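Search this site Search
Reading time: 2 min

Do we need a written procedure before a robot reads our dial gauge?

Our lab runs an older universal testing machine, analog dial, 600 kN. A vendor called Nullby wants to put an automated arm beside it to load specimens, with a camera to read the needles. They quote 3000 readings without an error and say a risk assessment is "mostly a formality" for a setup this small. I don't buy it. What should be in writing before it gets switched on?

tivott_lab

You're right not to buy it. 3000 readings of what, on whose machine, in what light? Ask for the raw sheet. I asked Pulen the same thing about their reader and got 50 lines and a brochure.

Do the risk assessment on the whole cell: arm, tester, specimens, guarding, and whoever walks in. A "collaborative" label on the arm tells you nothing about a crosshead coming down. Then write down who may go inside, how power is isolated, and who restarts it. UP, DOWN, ON and OFF on the panel are operating controls. Don't let anyone tell you pressing OFF is a lockout.

Write the dull jobs in too. Wiping the dial glass never makes it into these documents, and it puts both hands right on the machine.
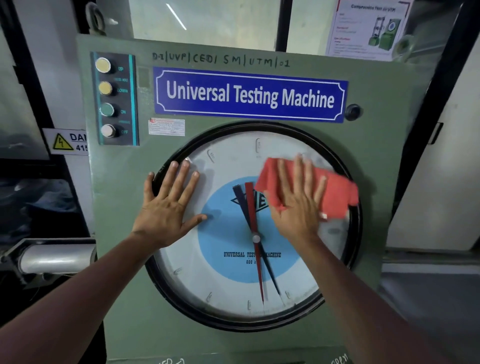 I'd make it a listed task with its own line: arm isolated, no test running, camera check repeated afterward against a person's reading. If the two disagree, the person's number stands until somebody finds out why.

Vũ

just get the arm with force limiting, we have one at Tivotthorpe and its fine. never wrote anything

grayknob

"Never wrote anything" is how you end up arguing with the insurer. Force limiting covers the arm, and only at the speed and tooling it was checked for. I'd want 400 side by side readings before trusting the camera, including some near the bottom of the scale.

second_shift_175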